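Textile show fills the old Erkley dye works with borrowed cloth

ERKLEY – The doors of the old dye works opened again last night for the first show the building has held since its roof was mended, and if the queue down the lane was anything to go by, the town has missed having somewhere to stand about with a paper cup of wine and look at things on walls.

The show is called Türkmen, after the name painted over the loading door by one of the building's earlier tenants, and it brings together 36 works in cloth, thread and paper by 13 artists, most of whom live within a bus ride of Erkley. It has been put together by Rundason, the small artists' group that used to run the gallery above the chemist's, and it stays up until the end of April.

You go in through the side, past the coats, and the first thing you meet is a curtain. It hangs the full height of the main hall and is stitched together from tea towels, every one of them given by a household in the town, with the burns and the jam left in. You have to push through it to get any further, and people last night were rather shy of doing so until a small boy in wellingtons ran straight at it, after which there was no holding anyone back.

Behind the curtain the hall opens out, and the group has been wise enough to leave a good deal of it bare. Three long quilts lie on low platforms near the windows. They carry the words of letters sent home by women who worked in the dye works, sewn in grey thread on grey cloth, so that you need to crouch and tilt your head to make out a line. One of them complains at great length about a landlady. Another asks for stockings, twice, and then signs off without a word of love to anybody. I spent far longer with these than I meant to and my knees are still telling me about it this morning.

The louder work is upstairs. A row of banners made for marches over the years has been hung so close together that they overlap, and you catch half a slogan and have to guess at the rest. Some are beautifully made and some were plainly done on a kitchen floor the night before, and it was a kind decision to give both sorts the same good light. Next to them is a sound piece, sixty minutes long, in which former workers talk over one another about wages, dinners, bad backs and a strike that all of them seem to remember differently. There are four chairs. Bring a cushion. 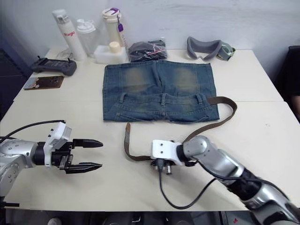 Do you have to book to see the show?

Visitors can simply walk in during opening hours, which are from eleven in the morning until five, and entry is free. Only the evening workshops need a place held in advance, and the list for those is kept at the front desk.

The workshops are being run with Zonura, the print studio across the yard, and they look like good fun. There is one on mending, one on banner lettering and one on making paper from rags, which I am told is a wet business and calls for old shoes. Places cost little and the money goes towards heating the hall, a cause that anyone who stood in it last night will support with all their heart. It is a lovely room and it is perishing cold, so do wrap up.

Not everything comes off. A film in the back room, shown on a screen made of net, is so faint that several of us took it for a fault in the projector and went to tell someone, only to be told very politely that it was meant to look that way. The paper works on the stairs are delicate, pretty things that deserve a better spot than a landing where everybody is trying to get past everybody else. And the printed guide, although it has been written with great care, is set in letters so small that I saw it being held at arm's length all over the building.

These are small grumbles, though, about a show with a generous spirit. What I liked best was how little it talks down to the people who come to see it. The labels give you a name, a material and a line or two from the artist, and leave you to get on with it. Two women behind me had worked in the building when they were girls, and they went round arguing happily about where the vats had stood, with hardly a glance at the walls until they reached the sound piece, where one of them heard a voice she knew and sat down to listen to the rest.

Rundason hopes to keep the hall going after the show closes. The group has the lease for another year and would like to fill the summer with work from the local schools, followed in the autumn by an open show for which anyone in Erkley may send in a piece, whatever it is made of, as long as two people can carry it through the side door. There is room for 80 works. Forms will be at the desk before the month is out, and the group asks that people write clearly on them and put their own name on the back of the piece as well.

The café in the yard is open while the show is on. The soup had run out by the time I got there, but the ginger cake was very good indeed.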